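Clemus Newsletter
August 6, 2020

From the Bench: The Gripper That Would Not Let Go
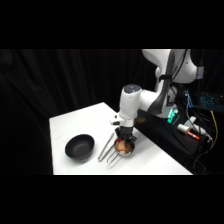

What happened

Readers of this newsletter will remember that in February we promised you a kitchen-handling demo by summer. We have one. It picks up food, it moves food, and for most of last month it also declined to give the food back.

The task is called Tu, which is short for something Cheuk-hei Chow wrote on the whiteboard and then wiped off. On paper it is simple. The arm moves a food item from a small metal container to a black bowl, with its own fingers or with a pair of tongs, depending on which half of the test plan we are in. Then it goes home and waits for the next one. We planned 165 runs. We logged 143 before we stopped, and 21 of those ended with the gripper closed when the controller was quite sure it was open.

The first time, we blamed the food. It seemed reasonable. Food is sticky and has no lobbyists. Cheuk-hei cleaned the fingers, restarted the run and got a perfect drop into the bowl, so we wrote "residue" in the log and felt good about ourselves. Over the next few days we wrote "residue" a number of times, with decreasing conviction. On one of those occasions the fingers had been closed on nothing but air.

The part that was a safety matter

A gripper that hangs on to its lunch is a nuisance. What moved this from the nuisance list to the stop-work list was what the software did next. Having been told the fingers were open, it carried on with the program. The arm lifted, swung toward its home position and took the metal container along with it, at full travel speed, over the edge of the table.

The container came off in mid-swing and hit the floor a good distance away. Florence Campbell was at the desk on that side. She was outside the marked line, as she should have been, and the container was also outside the marked line, as it should not have been. It did not touch her. She picked it up, put it on the desk, pressed the emergency stop and went to find the incident forms, in that order. She would like it known that the order should have been different, and she has changed the wall card so that the stop comes first in larger letters.

Work on Tu ended for the day there. It stayed ended for two weeks.

What we found

We had three theories. The residue theory did not survive the empty-gripper runs. The second was that Zoteo, our motion scheduler, was sending the open command too early, while the wrist was still settling. Cheuk-hei spent a long afternoon with the timing logs and came back to report that Zoteo was innocent and somewhat better written than he remembered.

The third theory was the cable. The gripper's signal line comes back along the arm and down into the wiring beside the base, a region of the lab that I will describe as organic. Each time the arm reached far enough to the left and turned the wrist, the line was pulled a little at its connector. Usually it held. Sometimes it dropped out for a moment, and if the open command happened to be passing through at that moment, the command was gone.

That alone would have been a dull fault with a dull fix. The interesting half was ours. Grorkolo, the little program that watches the gripper, was set up to report the last thing it had asked for whenever it could not get a reading. So with the line dead it reported "open," because open was what it had requested. It was a cheerful message and it was wrong 21 times.

I wrote that fallback. I recall being pleased with it, as it got rid of an annoying error that kept popping up during setup. You may draw your own conclusions about what the annoying error was trying to tell me.

What we changed

The connector has a strain relief now, and the line has enough slack to reach the far side of the table without complaint. Grorkolo reports "unknown" when it does not know, and Zoteo treats "unknown" as a reason to stop where it is and hold still. The arm also waits for a fresh finger position after every release before it is allowed to leave the bowl. This makes each run slower. Visitors have remarked on the pause – one asked if it was thinking.

Travel speed is down while anything is in the fingers or might be. The marked line on the floor has moved back, which means Florence's desk has moved back too, and she has a window out of it.

The remaining wiring has been looked at by several people with their hands on their hips. A proper tidy is scheduled.

Where it stands

We restarted the count from zero, so the 143 earlier runs are kept for the fault record and won't appear in any results. We have also pulled the connector loose on purpose, during a release, to see what the arm would do. It stopped above the bowl and sat there until we cleared it by hand, and I have rarely been so happy to watch a machine do nothing.

If you run a similar setup, please go and check what your gripper software says when it is unplugged. It takes two minutes and you should do it with the arm powered down. We would like to hear what you find, especially if it is embarrassing. Write to the usual address and mark it for Cheuk-hei, who is collecting them.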